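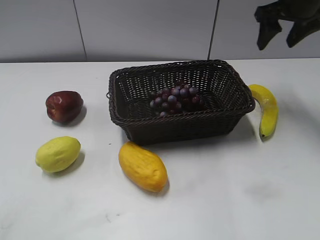

*Grapes in a woven basket, with more fruit on the table beside it.*

Visit to the Tondach tile works, Feltell, 2020-10-05

The works open to the public twice a year, in July and again in the fall. Entry is free but you have to sign up by email. Our group was 12 people, which is the limit at the moment, and we were split into 2 lines to keep some distance on the stairs.

We started in the clay store. The clay comes in by truck from a pit on the Ovard road and sits under cover until it is needed. It smells like a wet basement. From there it goes through the rollers, and you can't hear the guide at all, so she waited and explained it outside.

The pressing hall was the best part. They were making plain roof tile, form 403, which has been in the catalog longer than any other. A man at the end of the belt taps each one with a knuckle and listens. The cracked ones go in a bin and back into the mix. He let a few of us try. I couldn't tell the difference.

Drying takes 2 days and the kiln takes longer. You only see the kiln from a walkway. It was hot enough up there that most people moved on quickly. The glazing line was down for repairs, so we saw the sample boards instead.

The tour finishes in the old Śliwiński building, where there is a small shop. Seconds are sold by weight and you need to bring your own box. Coffee was from a machine and took coins only.

Parking is on the grass past the second gate. Wear closed shoes, as they did turn one person away for sandals. The bus back to town stops across the road, but the last one leaves before the late tour ends.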